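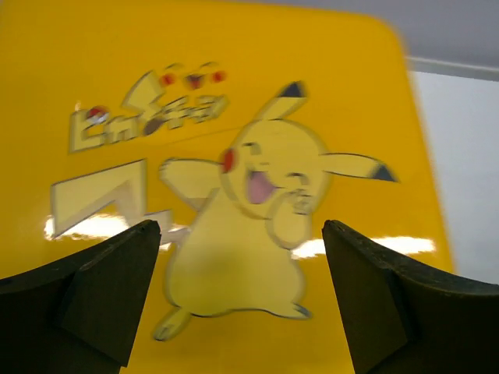 Rules for handling luggage and fabric with two arms

plalano_bench
We're rewriting the cell rules for packing work. Draft so far: max grip force 20 N on hard shells, arms parked before any hand goes over the table, stop button tested every shift. What are we missing?

ukska42
Say where the fingers may touch. Ours says shell only, never wheels, zipper or latch.

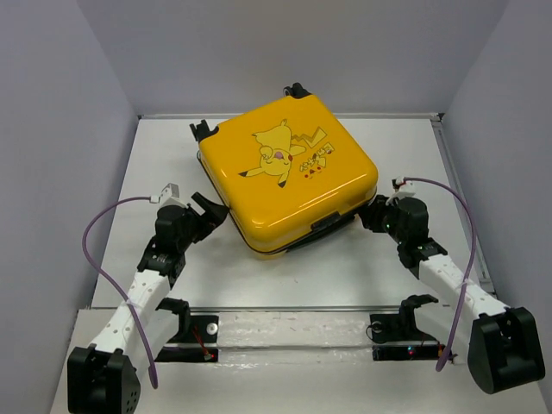 Both arms at the case, latch facing front.

zaidi_k
I don't agree with one force limit. A corner takes more than the middle of a lid. We log force by contact point and review after 200 cycles.

plalano_bench
Fine for a lab. Our operators want one number on the wall.

ukska42
Then add a separate line for cloth. Pinch a fold, keep seams out of the pads, and wipe the pads first.
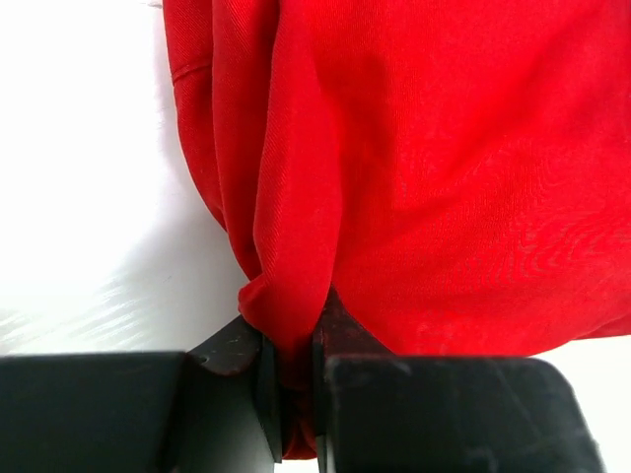
Re: fabric and wheels

aklow_ops
We lock out both arms if cloth gets between the fingers and won't release. It takes up to 5 minutes and people complain, but the rule stays.

zaidi_k
Too strict for a T-shirt. Open the gripper from the pendant first, lock out if that fails.

aklow_ops
Two people have to agree on that here. For cases with spinner wheels we also cap speed near the base.
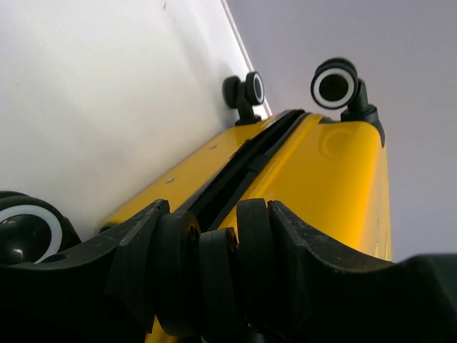
Gripper close to the shell, wheel end up.

plalano_bench
Adding the wheel line and the cloth line. Keeping the single force limit for now. Will post version 2 in November.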